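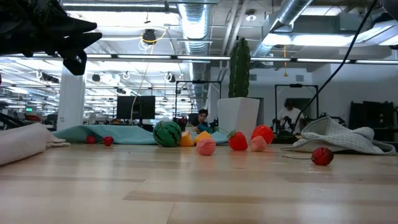 Tomomi Hosoda wrote in to ask whether anyone in Tralville had taught the arm more than one job before the demo loan ran out, and whether the second job went any faster than the first. She had read the brochure and it didn't say.

It doesn't say, no. We sell the Dradon hand-guiding and remote teaching kit and we would like to sell you one, but we have also sat through enough teaching sessions to be suspicious of the word "intuitive," so what follows is what we know from using it.

Search products Go

Home Arms Grippers Teaching Kits Used & Demo Support

DRADON TEACHING KIT
Hand guiding and remote control, for one arm and one two-finger gripper
Kit only: $2,220
Kit with leader arm: call the Wunness office

What you get

A wrist handle with a squeeze switch, a hand controller with a trigger for the gripper, the recording box, cables, and a license for the Rajan software on one computer. The arm and gripper are not included. The clamp for the leader arm is not included either, which we think is cheap of them.

Hand guiding

Squeeze the switch and the arm goes slack enough to push around. You walk it through the job and the box records where it went. For short moves on stiff parts, it's fine. Your own hand and forearm end up in the way of whatever the overhead camera is supposed to be learning from, and no setting in Rajan fixes that. If you only want the arm to repeat a path, ignore this paragraph. If you plan to train anything on the video, use the remote.

Remote control

You stand back, hold the controller, and the gripper follows. The brochure claims a new operator is productive in minutes. Ours were not. They could move the gripper in minutes – picking up a toy strawberry on purpose took most of an afternoon, and the small round pieces were worse. Depth is the trouble. From where the operator stands it is hard to tell if the fingers are above the piece or behind it, and everyone closes too early for the first day.

Toy fruit is a decent place to start all the same. The shapes are different enough to show up bad habits: a wedge wants a different approach from a ball, and a grip that suits a watermelon tells you very little about a cherry. Cloth is another matter. Laying a towel out next to the fruit is easy, and getting a clean set of folding demonstrations is a separate project. We would not quote you a schedule on it.

How many demonstrations

The Rajan manual suggests 75 per task. We have no idea where that number came from. Our own fruit sorting set ran to 279 before we were willing to show it to a customer, and it still went wrong whenever the pieces were crowded together. Move the pieces between recordings. Move them more than feels necessary. An operator left alone will put the strawberry back in the same spot every time, and the result looks wonderful until a customer sets up the table.

On the second-job question: the operator gets quicker, certainly. The recordings from the first job did not help the second one much in our hands, whatever the slide deck says about transfer. Ask to see it done with your parts before you believe it, and that includes when we're the ones saying it.

Specifications

Recording limit: up to 900 seconds per take
Operator inputs: wrist handle, hand controller, optional leader arm
Gripper: two-finger only
Cameras: bring your own, fixed mounting recommended
Software: Rajan, one computer
Warranty: parts only, handle switch excluded

Things we'd complain about if we were you

The squeeze switch wears. Order a spare with the kit. Rajan saves failed takes in the same folder as good ones and names them the same way, so mark them as you go or you will be watching them all again. Shiny tabletops throw glare into an overhead camera, and a matte sheet costs next to nothing. The cable to the hand controller is too short to let you walk to the other side of the table, and walking to the other side is precisely what you want to do when you can't judge depth.

Demo loans

Kits go out from Wunness with the software already loaded. Bring your own parts to the handover, including the awkward ones – the parts you'd leave out of a sales video are the ones worth trying. The next open loan slot is in October. Loan fees come off the price if you buy, and there is no restocking charge if you send it back unimpressed.

Contact Wunness sales office | Copyright, all rights reserved | Back to top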